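Sobre nosotros

Última actualización: 26 de mayo
Por la redacción de Wukidico

Wukidico es un servicio de conservación y limpieza de tejidos de punto con sede en Virnia. Trabaja con prendas y textiles domésticos de lana, algodón y mezclas, tanto para particulares como para hoteles y pequeños talleres de confección. El taller principal ocupa una nave de 200 metros cuadrados; el punto de recogida de Skukville funciona como depósito y no realiza tratamientos.

La actividad se divide en dos líneas: limpieza en húmedo y reparación de malla. Toda pieza que entra se registra con su composición, su peso en seco y las medidas tomadas en plano. Si falta la etiqueta de composición, se analiza una fibra del margen interior antes de asignar programa. Las piezas con tintes inestables se tratan por separado y a un máximo de 30 °C. 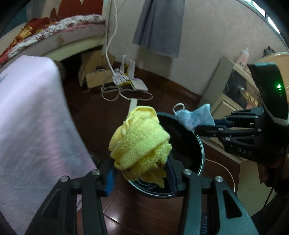 Tejido de punto amarillo sobre un recipiente negro.

El tratamiento de manchas se realiza antes del lavado. Se distinguen manchas proteicas, grasas y tánicas, y cada grupo tiene su propio protocolo de pH y tiempo de contacto. No se emplean blanqueantes clorados en fibras animales. El secado se hace en horizontal, sobre malla, con control de humedad relativa. La secadora de tambor se reserva para algodón con encogimiento previo.

La línea de reparación cubre puntos sueltos, enganches, bordes deshechos y sustitución de puños. El catálogo de hilos incluye 183 referencias de color en 11 grosores. Cuando no existe un tono equivalente, se envía al cliente una muestra tejida con la opción más próxima y la reparación queda en espera hasta recibir su conformidad.

El plazo ordinario es de 13 días laborables desde el registro. En octubre puede ampliarse por la entrada de ropa de cama de temporada. El transporte entre Skukville y Virnia corre a cargo de Sutcliffe y está incluido en la tarifa.

Las piezas no retiradas se guardan durante seis meses en bolsa transpirable, con el número de registro visible.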